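Robótica aplicada – Apuntes de la unidad 4
Buenas prácticas en celdas de recogida desde contenedor (bin picking)
Profesor responsable: Erick Kariuki. Prácticas: Shabani Rashidi
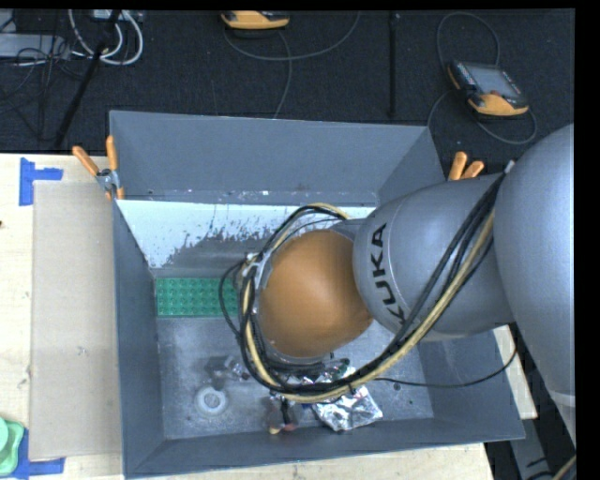 4.1 Marco normativo

La referencia de partida es la ISO 10218, en sus dos partes: la primera se dirige al fabricante del robot y la segunda al integrador. A efectos de esta asignatura, el alumno actúa como integrador desde el momento en que monta una herramienta en la brida, fija un contenedor o modifica el programa. La evaluación de riesgos sigue la ISO 12100 y se repite tras cada cambio de herramienta, de pieza o de disposición.

En el examen se pide distinguir entre peligro, situación peligrosa y riesgo. La confusión entre los dos primeros es el error más frecuente en los informes.

4.2 Fijación del contenedor

El contenedor forma parte de la cadena cinemática de referencia. Si se desplaza respecto a la base, todas las trayectorias de aproximación quedan invalidadas, aunque el robot repita correctamente.

a) Las pinzas de resorte se admiten solo como sujeción provisional, en modo manual a velocidad reducida. Para modo automático se exige fijación mecánica con tornillo o tope.
b) Los mangos de las pinzas se incluyen en el modelo de colisión. Con frecuencia sobresalen por encima del borde y no figuran en el CAD.
c) La cinta adhesiva sirve para marcar posiciones o retener paneles ligeros. No se considera sujeción.
d) Las paredes inclinadas reducen el volumen útil para la muñeca. El margen mínimo entre herramienta y pared en esta práctica es de 4 mm en el punto más bajo de la trayectoria.

4.3 Mazo de cables

El mazo exterior debe guiarse de modo que el bucle junto a la muñeca absorba el giro completo de los ejes 4 a 6 sin tensión ni roce. Un bucle demasiado corto tira del soporte; uno demasiado largo entra en el contenedor y engancha piezas. Los cables finos de sensores son el caso crítico – suelen añadirse al final y quedan fuera del mazo principal.

Comprobación: llevar cada eje de muñeca a sus límites programados, con override bajo, y observar el bucle en ambos extremos. Se anota el resultado en la hoja Dunow.

4.4 Velocidad y modos de operación

En modo T1 la velocidad del TCP no supera 250 mm/s. En el laboratorio se aplica un límite interno más estricto: 200 mm/s dentro del contenedor, para cualquier modo. La aproximación vertical comienza 300 mm por encima del borde.

4.5 Unidad de programación

Quien entra en la zona lleva consigo la consola. Si en la celda hay más de una, se identifica antes de empezar cuál tiene el mando y cuál está desconectada o asignada a otro controlador. Una parada de emergencia sin efecto sobre el robot que se está moviendo es un peligro grave. Al terminar, la consola vuelve a su soporte y el cable se recoge fuera de la zona de paso.

4.6 Piezas de ensayo

Los objetos brillantes, translúcidos o deformables degradan la medida de profundidad. Deben figurar en el plan de ensayo como categoría propia, con su tasa de fallo separada. No se retiran a mano con los accionamientos activos.

Entrega: informe según plantilla 2504, con evaluación de riesgos y hoja Dunow firmada. Plazo: primera semana de agosto.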